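Gilari Single-Arm Laundry Package: a buyer's review

We are a small linen service and we looked for a long time at what to buy for the loading end of the work. The choice was between the Gilari package and a bigger line from Ammann, and I was asked to write the review for others in the same position. I am not an engineer. I keep the budget, and I will write mostly about that side.

The first advice is to see the equipment with your own eyes before any money is talked about. The brochure gives a reach and a lifting weight, but it does not tell how the arm fits with the door of a machine, and this is the question which decides the purchase. Ask also to see more than one kind of hand. The price list has several and they are not cheap.

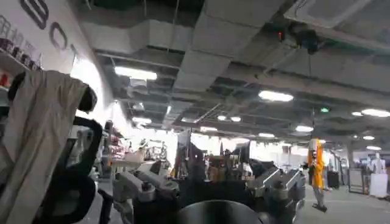
The base price covers the arm, one hand and the controller. It does not cover the stand, the training day or the freight, and those three lines together made a surprise in our first draft. I had put them under "other", and this was my mistake. Put each one in its own row, with its own quote and the date when the quote expires. Ours was good for 90 days.

Spare fingers are a separate order. One set costs $552 and they advise to keep two on the shelf, so I entered $1,105 with the small handling fee. I would not remove this line even when the budget is tight.

Measure your laundry room early. A front-loading machine needs space for its door to swing fully open, and the arm needs space beside the door. If your machines stand close to each other, as they do in most places, draw the open door on the floor plan and then draw the arm. We did it the other way and had to start again.
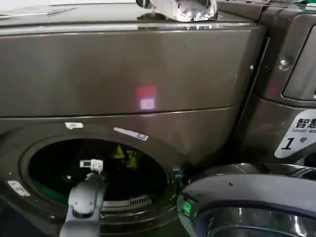
Reading time: 3 minutes

Now to the work itself. I was interested in reaching into the drum, as loading from a basket is what every seller likes to talk about. A drum is dark inside and a single small piece can lie far at the back. For your own trial, bring dark towels, a fitted sheet and one sock, and write the results on paper the same day. Do not accept only the items the seller has chosen.

The arm itself I like. It is slim enough for a normal round door, and the joints have smooth covers that should wipe clean without much trouble. The controller menu is less good. The English is clear, but the setting for speed is hidden two levels down, and our operators will want it on the first page.

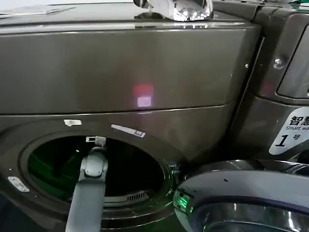
Arm in front of the open washer, door swung wide.

Service is where I have the most doubt. Gilari works through Sornley for repairs, and the contract promises an answer in 5 working days. For a hotel contract this is too long. Ammann offers next-day visits, but the yearly fee is much higher and you must take their stand as well. Valentin Oberholzer, who runs our Burstead site, would pay for the faster service. I would rather put the same money in a reserve and keep one person trained to load by hand.

A few more points for the planning. Ask who pays when the washer door or the rubber is damaged by the arm – our insurer wanted this in writing. Check that the power outlet is not shared with a dryer. And leave some of the training budget for the second half of the year, when new staff come.

My rating is four out of five for the equipment and three for the service. We have asked for a revised quote with the stand included, and I will add the final price to this page when we have it.

Contact us | © Burstead Linen Review | Back to top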